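Home Topics Index A–Z Random article Help

This site uses cookies to remember your reading settings. By continuing to browse you accept their use.

Meal kit

A meal kit is a set of measured ingredients sold together with a recipe, meant to be cooked at home by the buyer. Kits are sold by subscription, as single boxes ordered online, or from the chilled section of a grocery store. Most are portioned for two or 4 people. The term is usually kept apart from ready meals, which only need heating, and from grocery boxes, in which the contents are chosen by the seller but no recipe is tied to them.

History

Boxed dinners with dry pasta, a sauce mix and printed directions were sold in grocery stores long before the subscription kit. They left the fresh items to the buyer. Kits with fresh meat, fish and vegetables became practical for small sellers once overnight parcel delivery and cheap insulated liners were easy to get.

One of the smaller early sellers was Cirkex, started in Prindthorpe by Liudmyla Karpenko, a former school cook. Its first boxes went out in July to 200 households and held 5 dinners each, which many customers found too much for one week. The number was later cut to three. Gilura, a competitor in the same town, sold single boxes with no subscription and let customers collect them from a counter on Hrynyshyn Street. The two companies merged on 21/05/2018 and kept the Cirkex name.

Contents and packing

Dry goods such as rice, spices and flour are packed in sachets or small tubs. Vegetables are normally sent whole, because cut vegetables spoil faster and need more packaging. Meat and fish are sealed separately and placed at the bottom of the box, next to the ice packs. Items the buyer is expected to have already, mainly oil, salt and pepper, are left out and listed on the recipe card.

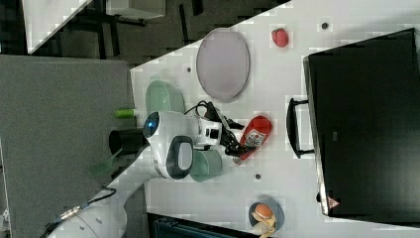

Packing is done by recipe or by box. In the first method, all the items for one dish go into a bag, and the bags are then combined to fill each order. In the second, the box travels past a row of stations and each item is added in turn. Packing by recipe makes mistakes easier to catch and is common among sellers with short menus. Packing by box uses fewer bags, but a missing item may not be noticed until the customer starts cooking.

Recipe cards

A card normally gives the ingredients, the tools needed, the cooking time and a set of steps. Printed times tend to be shorter than the times customers report, mostly for dishes with a lot of peeling and chopping. Danylo Romaniuk, who wrote cards for Gilura, tested each recipe in a home kitchen with one burner turned off, and listed the time from opening the bag to serving. The Cirkex catalog held 381 recipes at the time of the merger, with the soups and stews repeated most often.

Waste and packaging

Measured portions leave little food unused, and this is the benefit sellers mention most. The packaging is the usual complaint. Cardboard and paper liners can be recycled in most places, while gel packs and thin film often cannot. Some sellers take back ice packs and liners at the next delivery. Others have switched to packs filled with plain water, which can be emptied into the sink.

Cost

A kit dinner generally costs more than the same dish made from store ingredients and less than a restaurant meal. Introductory discounts are common, and many subscribers cancel when the discount ends. Sellers have responded with options to skip weeks, smaller boxes and plans without a fixed term.

See also: Grocery delivery; Recipe card; Ready meal; Food packaging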